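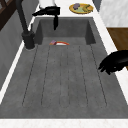

Figure 1. Grey sink with grooved floor, white worktop.

Welcome bonuses at three online casinos: what the terms say

Our group compared the sign-up offers of Jorby, Pumphrey and Closedano, using the public terms pages as they stood in April. We did not open accounts. All three sites call their offer generous, and I wanted to see how much of that survived a slow reading.

Jorby matches a first deposit of 10 pounds and asks for the bonus to be staked 60 times before anything can be withdrawn. That means 600 pounds of bets for a tenner. Pumphrey gives 100 free spins, but winnings from them go into a separate balance with its own rules — and those rules sit on another page.

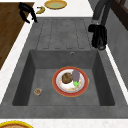 Closedano was the hardest to pin down. Its banner promises up to 300 pounds, and the words "up to" do most of the work. Most slots count in full towards the staking target, while table games hardly count at all. What a player can realistically take out looks to me like the one meatball on that wide red-rimmed plate: a lot of rim for the size of the dinner.

We also read the reviews on Fukine, a comparison site that puts all three near the top of its list. It says it earns a fee from the casinos it links to.
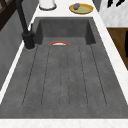 None of its reviews mentioned the staking target in the opening paragraph, and the Pumphrey one left it out altogether. I would not treat the scores as evidence of much.

Limits: terms change often, and we read each page only once. We did not test withdrawals or customer support.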